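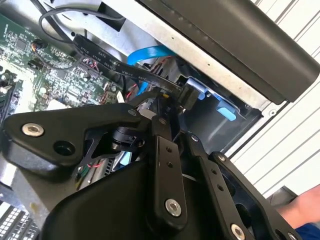 Section 9. Drive Swap Station: Setting Up and Running the Routine

Vumside Robotics Club handbook, revised March 19, 2023

The kit notes from Prandora say a new team can have this station running in one afternoon. Plan on a good deal longer. Our own log for the Skikden student challenge has 151 attempts in it, and we would not call the routine reliable yet.

9.1 Placing the computer

1. Unplug the computer and take off the side panel. Lay the case on its side with the open side up.
2. Set the fixture tray on the slotted table to the left of the case. Clamp it down. The notes call clamping optional. We disagree.
3. Load the parts tray by hand. Do not let the arm do this on the first run, whatever the demo video suggests.

CAUTION: Keep hands and sleeves out of the case while the arm is powered. The stop button is only useful if somebody is standing next to it.

9.2 Moving the drive

4. Load the file "Kashyap" on the controller. It is the only grip file we trust with a drive in its carrier.
5. Run at 10 percent speed. Higher settings save very little time and cost us a carrier in June.
6. Check that the thick arm cable has slack before the drive goes over the case.
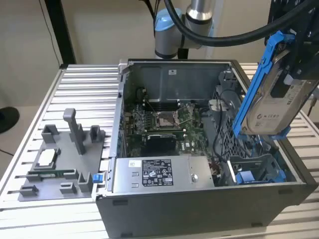

Fig. 9-1. Drive in its blue carrier, held by the gripper. Power supply at the front of the case.

7. If the drive tilts in the jaws, stop and re-grip. The software may report a good hold anyway. It measures finger position and knows nothing about tilt.

9.3 Working near the cables

8. Switch to the wrist view before lowering the gripper. The side view makes every gap look bigger than it is.
9. Bring the closed jaws in slowly beside the drive cage. Watch the flat black cable and the blue SATA cable.

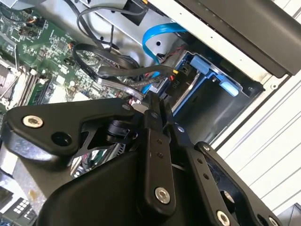
Fig. 9-2. Wrist view. Jaw tips between the flat black cable and the connector marked P10.

NOTE: The "automatic cable avoidance" setting does not recognize flat cables in any test we have run. Leave it off.

10. Back the arm out along the path it came in on, then check the tray and the case before starting another run.
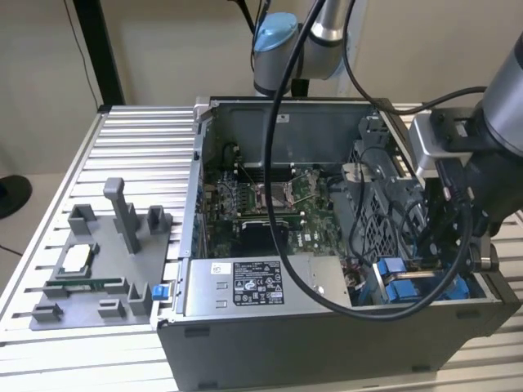 9.4 Recording results

Write down every attempt, including the ones you stopped. A team that logs only its finished runs will have a lovely success rate and a bad day at the challenge. If you nudged a part by hand, mark the run "assisted."

Comments (3)

gearbox_161: Step 5 is too cautious. We run at double that and have had no trouble so far.

tinplate: How many runs is "so far"? Also, does the grip file work with the older carriers? Ours are a little narrower.

gearbox_161: Twelve runs. I haven't tried the narrow ones.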